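I give tools a rating on this page, and I don't usually review an afternoon out, but the Hikdale open day was built so completely around one arm that I'm treating it as a product test. Four and a half out of five, and I'd go again tomorrow.

**What I was reviewing:** the Stimau cloth-handling arm, shown at Etham's workshop in Hikdale
**Price of entry:** $2, paid at the door
**Getting in:** easy, though the parking lot fills up early

I've seen my share of robot demos where the arm moves a plastic block from one square to another and everyone claps. Cloth is a much meaner job. It sags, it doubles over on itself, it never sits the same way twice, and Etham had the nerve to let visitors mess up the pile between runs (I scrunched it as badly as I could!). The arm came in slowly, stopped above the fabric for what felt like ages, and then went for an edge. It missed a few times while I was there. The staff didn't hurry to reset it – they let it try again, and I liked the day much more for that.

The speed is the weak point. If you're picturing laundry flying into neat stacks, you'll be disappointed. I had time to eat a whole pretzel during one fold. The control software, which they call Lò, also froze once and needed a restart, and the talk that went with it was too quiet to follow from the back row.

What won me over was the side screen with the feed from the wrist camera. Standing by the table you mostly watch the arm, but on the screen you get down among the creases with the fingertips, and you start to understand why picking one layer out of several is so hard. Dark shadows under a fold look an awful lot like a gap between two cloths. I stood there far longer than I meant to. 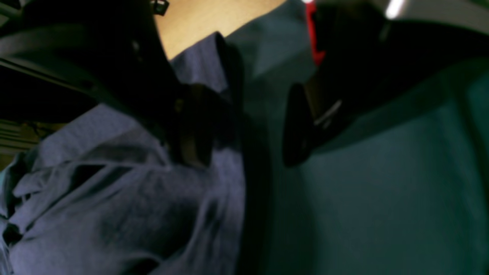

*Wrist camera view from the Hikdale demo: one fingertip over the purple cloth, the other over the teal fabric.*

Good for: anyone who sews, anyone who hates folding, and kids old enough to wait through the slow bits. Bring a snack and stand close to the screen.

I took off half a point for the sound and the long pauses. They're planning another open day in May, and I've already put it on my calendar.

Posted December 29, 2025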